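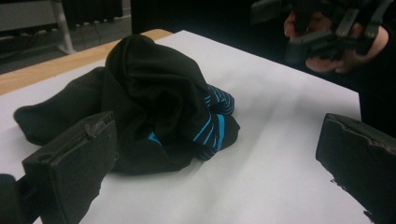 Two weeks into the Grivisex trial and I have opinions. Thread, because I promised Olga Pacheco I'd write them down somewhere she could find them.

What they sell: a pair of hand-held grippers, the software, and a "cloth folding starter skill" for your arm. You do the folding by hand with the grippers, you upload, they train, you get a model back. Cloditz is the reseller.

The brochure says 62 demonstrations per garment type is enough. Enough for what? I've asked twice. The first answer was a link to the brochure.

I'll give them the towel. Towels are fine. Everyone's towels are fine. A towel is the garment you show an investor.

So I went with black clothes. Black on black, deep folds, a sleeve or leg lying flat off to one side and everything else balled up. If I can't tell which layer I'm about to pinch, I want to know how the model thinks it can.

Stripes help, by the way. Turquoise bands on black knit give you something to aim at. I'd still like to see their numbers for plain black with no stripes. There are no numbers for plain black with no stripes.

White paper over the table is in the setup guide, page 4. Fair enough for training. My customers don't have white paper on their tables, and the guide goes quiet after that.

The fingers. Mine have a chipped, flaky top edge and I would like that covered. Stepan Derkach at Cloditz says finger pads are "a consumable". They're listed under hardware on my invoice - same line as the grippers, same warranty wording.

Handling is decent, I'll say that. The trigger is where you want it, and Yusri Yeoh got usable folds out of it on his first morning. My wrist was less happy by lunch.

Pricing: the trial covers 1000 uploads, and a fumbled one counts the same as a clean one. Drop a cuff, start over, that's 2 gone. Read that clause before you sign.

Someone asked how it compares with Morin. Morin charges more and won't take dark fabric at all in the basic plan. At least they print it on the page.

Would I buy it today? No. I'd rent it for June, push nothing but dark knits through it and see what comes back. Otis Haddad has asked them for a monthly rate - no reply yet. Will post it when we get one.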